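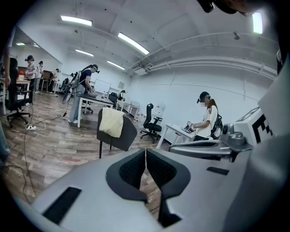 Slide 1. The collection floor at Prindano, with the gripper up front and people at their tables behind it.

Speaker notes, lunch talk, 5 November 2024

Leave slide 1 up while folks come in and get their food. Start when the door closes.

Okay, hi everybody. So back in September I got to go to the open day at Prindano, and I've been boring my desk neighbors with it ever since, so now it's your turn! I have 200 seconds per slide if I want to leave room for questions, and I already know I'm going to blow that on this first one.

Quick background. Prindano trains robot arms to do household chores, and the way they teach them is by having people do the chores first, over and over, with sensors and cameras on. Holovko makes the arms. Pavow (that's us, hello) might end up supplying the storage and labeling side, and that's why I got the train ticket.

(Point at the gripper.)

I want to start with this thing because it's the part I can't stop talking about. It's a hand-held gripper. You hold it, and the two fingertips you see in the V shape do the grabbing. Look at the pads — they have this black mesh look, with a thick gray rim. The idea is that a person does the task with the same kind of fingers the robot has, so the robot doesn't have to guess how a human thumb works. I got to try one on a dish towel. It took me 817 tries to fold that towel. (Pause. It was more like nine. See if anyone laughs.)

The white block with the black square pattern on the right side is a marker. A camera can look at a pattern like that and work out where the tool is and which way it's tilted. Somebody will ask if you can use a sticker from the office printer. I asked the same thing, and they said yes for playing around at home, no for real work.

(Now the room.)

I was expecting a lab. You know, glass walls, maybe an airlock. What I got was a big white room with an arched ceiling, a plank-look floor, cables running across it and a power strip just lying there. I loved it. It felt like helping a friend move into a new place.

Look at what people have on their heads. On the right she has a cap with a camera on it, plus a backpack rig. The person bending over the table with the bowl has a headband version. And over on the left there's one on a cap too, so the camera sees more or less what the person sees. Everybody I talked to said you forget about the head part in minutes. The backpack you notice by mid-afternoon.

Skip the next bit if we're running late.

The tables are the tasks. Each table gets a short list of chores, people rotate, and the lists change every morning. What surprised me was how slow and careful it all is. In my head, more data meant going faster. The lead told us they throw out rushed takes, and that the best people on the floor are the ones who cook a lot. I think that's great, and I also think it means I'd be fired.

One thing for the labeling team (wave at them). Every take gets a name, a table and a task, typed in by hand right after it's done. By hand! They use a tool called Dalent for this and the mood about Dalent was, let's say, mixed. Two people told me separately that the drop-down menu is too long. That's our opening, if we want one.

Then the demo. They ran a Holovko arm through 2 chores, putting a cup on a shelf and wiping a counter. The cup went fine. The wiping was fine too, except that it stopped short of the corner, and the whole crowd went "ohhh" like at a ball game. They reset it and ran it again, and it got the corner, and people clapped. I clapped. I was way too into it.

Questions I didn't get answered, in case someone in the room knows: how long they keep the raw video, who checks the takes on weekends, and whether left-handed people get their own set. I'm left-handed, so I have feelings about that last one.

Click to slide 2 (the cost table). Drink some water first.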